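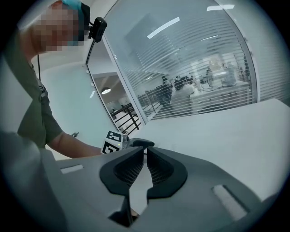
Okay, hello. I'm going to talk about the Turnirus kit, the hand-held gripper set from Stevness, and I'm going to try not to talk too fast, because I like this thing a lot and that's when I speed up. I'm Arne Weidemann, I look after tooling at Nassar, and we've had the kit on our benches long enough for me to have opinions. Leave the opening slide up for this whole part. Look at the inner faces of those two black fingers, the dark mesh-like texture, and the way they curve toward each other into a V. That shape is where I want to start, because most of what I enjoy about using it comes down to the fingers. And the white cube in the outstretched hand, the one with the black-and-white codes on it, I'll come back to when we get to tracking.

(Pause. Ask who has used a hand-held gripper before. If it's most of the room, skip the next bit and go to fingers.)

Short background. You hold the tool, you do the task with it, and the recording becomes training material for an arm that has the same fingers on the end. So whatever the fingers can't pick up, the arm won't learn to pick up. Everyone shops by camera and software first. We did too! I'd tell my past self to spend an afternoon with the fingers and a box of awkward parts.

Fingers. Our box of awkward parts is pipette tips, blister packs, screw caps, folded gauze and one very annoying spring clip. The Turnirus fingers gave us a good hold on everything except the clip and the flattest blister packs. They bend around round things, they settle on edges, and they come off for cleaning without tools. Changing a pair takes me two minutes if I'm not being watched. (Do the swap live if the table is big enough. Spare pair is in the left pocket of the bag.)

Feel in the hand. It's comfortable for small and medium tasks. The trigger is light, maybe a little too light for people with strong hands, and you can't adjust the spring. I asked Stevness and they said a stiffer spring is planned for April. I'll believe it when I've squeezed it, but they've been good with dates so far.

Tracking. Back to the cube. Coded markers are old technology and I have a real soft spot for them: a camera sees the pattern, you work out where the thing is and how it's turned, done. What I'd say to anyone setting up is to think hard about your room before you think about your markers. Glass partitions and ceiling lights mean reflections, and you can see a few of those on the slide, the long diagonal one near the top especially. A reflection won't ruin your day by itself. But go and stand where your cameras will look from, and look, before you bolt anything down.

White tables. People love them, I love them, they make everything look tidy. White parts on a white table are hard work though, for people as well as software. We now keep a gray mat rolled up at each station. Cheapest upgrade we made.

NUMBERS SLIDE

We logged 693 demonstrations in our trial with Clinamico's tray-packing task, which is picking small items out of bins and putting them in order on a tray. Of those, 251 went back for a second look. That sounds bad when I say it out loud, so go slowly here. Most of them were fine after someone trimmed the start or the end. The real rejects were nearly all from our first days, when we were waving the tool around much too quickly. (Show the fast one. It gets a laugh. Wait for it.)

What changed was us. We slowed down at the moment of grasp, and we started and ended every recording in the same place. If you take one habit home, take that one.

Things I don't like, so you know I'm not on commission. The manual is thin and the setup chapter assumes you already know what you're doing. The carrying case has foam cutouts that fit the gripper only one way around, and it's never the way you're holding it. The export tool names files by time and nothing else, so write your own little renaming script on day one. Support is quick and friendly, but it's two people, and they do sleep.

Who is it for? Small labs, packing lines thinking about their first arm, teaching groups. If you have heavy parts or need a lot of force, look elsewhere. If your day is light, fiddly objects, please come and try it after this, it's so much easier to understand once it's in your hand.

(Kit goes on the side table. Remind people to put the fingers back in pairs. Spring clip is in the small tin for anyone who wants to have a go.)

Questions. If someone asks about price, send them to Stevness, our quote was for a trial and won't match theirs. If someone asks about left-handed use: yes, it works, the trigger is in the middle. If we're out of time, skip the bin video and take two questions by the table.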